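4.2 Small-part retrieval from partitioned containers

The bench tests in Section 4.1 used isolated objects on a flat plate, where the approach direction is unconstrained and the fingers may open to full stroke. Neither condition holds when parts are stored in a divided container. The second set of trials was designed to measure how much of the flat-plate performance each gripper retains once the walls of a compartment limit the opening width and the set of reachable wrist angles.

Three end effectors were compared. The first is the stock parallel gripper supplied with the Flullwood arm, with its flat rubber pads left in place (configuration A). The second is the same gripper body fitted with narrow tapered fingertips, cut to our own drawing (configuration B). The third is the Nijs two-finger adaptive gripper, whose distal links rotate passively on contact (configuration C). All three were driven by the same joint-level controller, and the wrist camera was recalibrated after each change of tool. Configuration A and configuration B share a calibration target pose; configuration C needed a separate one, as its longer palm blocks part of the view at the standard pose.

Containers were plastic organizer boxes with hinged lids and upright internal dividers. The lid was opened before each trial and stayed open throughout. Parts were general hardware: wing nuts, hex nuts, hex-head bolts, set screws and sockets. Compartments were loaded by hand by an experimenter who did not know which gripper would run next, and parts were dropped in without arranging them. No attempt was made to keep a part from resting against a divider, and such placements were retained in the analysis. Adjacent compartments could be left empty.

Each configuration was run for 280 grasp attempts, divided among the part types. An attempt counted as a success if the named part was lifted clear of the container and held for the full transfer to the drop tray. Lifting a second part together with the named one was scored as a separate outcome ("double pick") and does not count as a success in Table 3. Contact with a divider was logged from the wrist force signal and did not by itself end an attempt, unless the force limit was reached and the controller halted the arm.
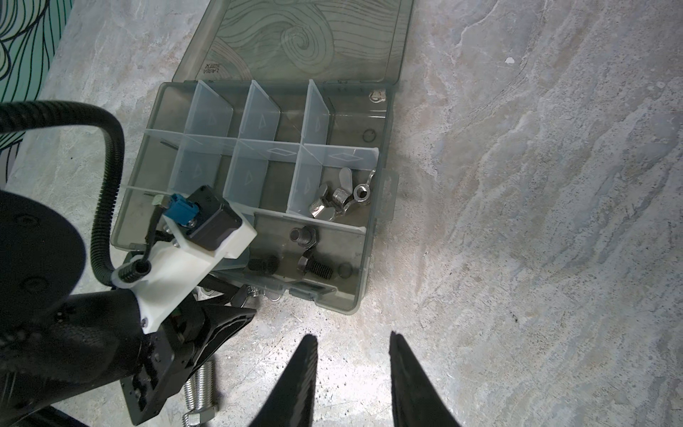 Figure 4. Wrist camera view over an open organizer box, with tapered fingertips at the lower edge. Wing nuts and a hex socket piece share one compartment; a hex-head bolt and smaller parts lie in the one below it.

Grasp candidates were generated from the wrist view alone. The segmentation network returns a mask for each visible part, and a planner by Babaei proposes up to 24 finger placements per mask, sampled over wrist rotation and opening width. Placements whose swept volume intersects a divider are removed. The remaining candidates are ranked by antipodal quality, with a penalty for small clearance between the outer face of a finger and the nearest wall. The penalty weight was tuned on configuration A and then frozen for the other two. This choice favors the stock gripper slightly. We kept it because retuning the weight for each tool would have mixed planner effects with hardware effects, and the second of these is the subject of the comparison.

Finger thickness was the main factor separating the configurations. With the stock pads, many masks in the smaller compartments had no surviving candidate after the collision filter, and the planner reported no solution. These cases were scored as failures without arm motion. With the tapered fingertips the filter seldom removed every candidate, and most failures moved from the planning stage to the closing stage: the fingers reached the part, but it rolled or tipped as they closed. Configuration C fell between the two at the planning stage. Its distal links are slim, but they swing outward before contact, so the swept volume is larger than the closed shape suggests.

Part geometry interacted with the tool in ways that the flat-plate trials did not show. Wing nuts lying with their wings upright gave the planner two nearly parallel surfaces, and all three configurations handled them well when the wings were not parallel to a nearby wall. When the wings were parallel to a divider and close to it, one finger had to enter the gap between wing and divider, and configuration A could not do so. Bolts were easier to plan for than to hold. A grasp on the shank close to the head was stable with the tapered fingertips, while a grasp near the free end let the bolt pivot during lift. The adaptive gripper tolerated poor placement along the shank better than either parallel version -- its links wrapped partly around the thread and stopped the rotation.

Short set screws were the hardest class for every tool. On a flat plate they were grasped from the side with the fingertips touching the surface. Inside a compartment the same approach puts the fingertips against the container floor, and small errors in the estimated floor height then matter a great deal. We tried lowering the approach speed for this class in a pilot run carried out in July, with no clear benefit, and the speed was returned to its common value before the main trials. The floor height was instead measured once per container by a light guarded touch in an empty compartment. Where no compartment was empty, the value from the previous container of the same type was used.

Shiny parts caused a separate problem in perception. Highlights on chrome surfaces split some masks in two, and the planner then treated one part as a pair of smaller ones. Frosted dividers had the opposite effect: a dark part behind a divider remained partly visible through it, and its mask sometimes extended across the wall. Both errors affect the candidate set before any tool is considered, and their rate did not differ in a meaningful way between configurations A and B, where the camera pose is identical. A slightly higher rate was found for configuration C. We attribute this to the changed viewing pose and not to the fingers.

Closing force was set to 40 percent of the rated maximum in all trials. A higher setting was considered for bolts, but it increased the number of parts ejected upward from between the tapered tips, where the contact faces are small and any misalignment produces a force out of the grasp plane. The stock pads did not show this behavior. A compliant layer on the tapered tips would probably reduce it, at the cost of added thickness, and the Flevcombe fingers reported in Section 5 take this approach.

Cycle time differed less than success rate. Planning took a median of 460 ms per mask, with the collision filter as the largest single share, and this share grew with the number of dividers near the part. Motion time was nearly the same for the two parallel configurations. The adaptive gripper was slower to close, and the difference is visible in Table 4 for every part type.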